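Re: [orkero-users] Gripper width reported as zero with soft goods

On behalf of the Rarard integration group, in reply to the message quoted below.

> We run Orkero on a two-arm cell at Brøndum. When a finger pair closes on
> thin cloth, the grasp monitor reports "empty" and the planner goes back
> to the approach step. Rigid parts are handled correctly. Is there a
> setting for this, or must we patch the monitor?

No patch is required. Views from our own cell, wrist and head cameras:
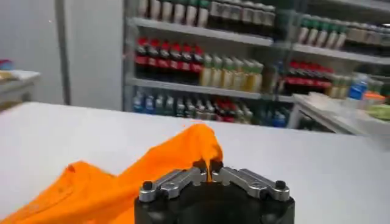
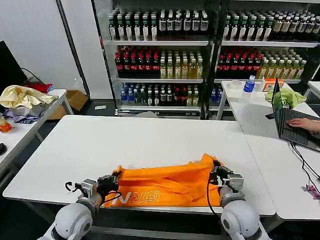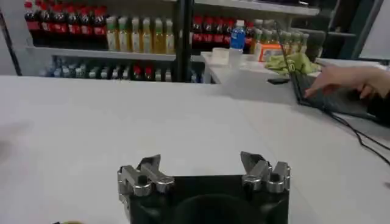
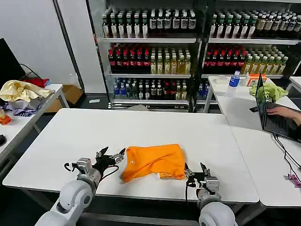
The grasp monitor in Orkero decides on finger width alone unless it is told otherwise. A single layer of cloth falls below the default threshold and is therefore treated as a missed grasp. The orange fabric drawn up to a narrow twist between the silver fingers in the first view is a case of this kind: the width reading by itself is a poor guide there, and the wrist image is the better source. Members should set the monitor to "width and image" and raise the settling delay to 6 control cycles. Both arms must carry the same values - the planner compares the 2 states before it permits a lift.

We replayed 1,684 logged grasps with these settings and the false "empty" reports fell to a level we can accept. The Rorer driver needs its buffer set to 2,000 samples or the replay tool will drop the start of each log.

Please send the monitor section of your configuration file to the list if the fault remains.

Rarard integration group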